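Rosex – subtítulos y metadatos de documentales sobre ganadería y trashumancia

Versión de los datos: 24 de mayo de 2020

Rosex reúne fichas técnicas y subtítulos en español de 205 documentales dedicados a la cría de ganado, la trashumancia y los oficios del campo. El repositorio contiene los textos y las tablas; no incluye vídeo ni audio. La recopilación parte del catálogo de la filmoteca Prernetti y se completa con los fondos de la distribuidora Alvarado.
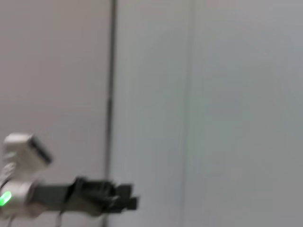

Contenido del repositorio

fichas.csv – una fila por título, con 16 columnas
subtitulos/ – un archivo SRT por título, codificado en UTF-8
glosario.tsv – términos ganaderos y su variante regional
herramientas/ – guiones de validación y conversión

Los identificadores de título son estables entre versiones. Si una ficha se retira, su identificador no se reutiliza.

Campos principales

id: cadena de seis caracteres.
titulo_original: tal como figura en los créditos iniciales. Si los créditos finales difieren, prevalecen los iniciales.
titulo_es: título de distribución en español. Puede estar vacío.
duracion_min: entero, redondeado hacia abajo.
fps: cadencia de la copia usada para sincronizar. La mayoría de las copias son de 25 fotogramas por segundo.
lengua_vo: código ISO 639-3.
especie: valor de lista cerrada (ovino, bovino, equino, caprino, reno, mixto).

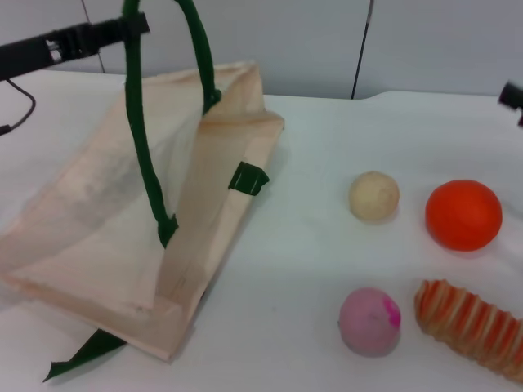 El campo especie se asigna por tiempo de pantalla – no por el título ni por la sinopsis. Cuando dos especies se reparten el metraje sin predominio claro se usa el valor mixto.

Subtítulos

Los archivos SRT se transcribieron a partir de copias de visionado y se segmentaron con Brulex. Cada subtítulo tiene dos líneas como máximo. Los cantos y las llamadas al ganado se marcan entre corchetes y no se traducen. Los rótulos en pantalla van en mayúsculas.

En 13 títulos la voz en off y el diálogo se solapan de forma continuada. En esos casos se entrega solo la voz en off y la columna solape vale 1.

Validación

Ejecutar desde la raíz del repositorio:

python herramientas/validar.py --fichas fichas.csv --srt subtitulos/

El guion comprueba la codificación, el orden de los tiempos y la correspondencia entre identificadores y archivos. Devuelve 0 si no hay errores.

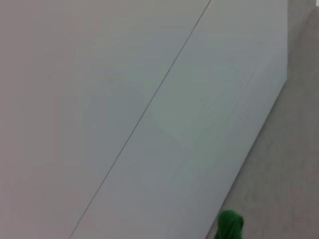

Los avisos de velocidad de lectura no detienen la ejecución. Para tratarlos como errores se añade la opción --estricto.

Limitaciones conocidas

La cobertura geográfica es desigual: predominan las producciones europeas.
Las fechas de estreno proceden de catálogos impresos y pueden referirse al pase en festival o al estreno comercial.
El glosario no recoge todavía la terminología del reno. Su incorporación está prevista para junio.

Licencia

Fichas y glosario: CC BY 4.0. Subtítulos: uso para investigación, sin redistribución. Las herramientas se publican bajo licencia MIT.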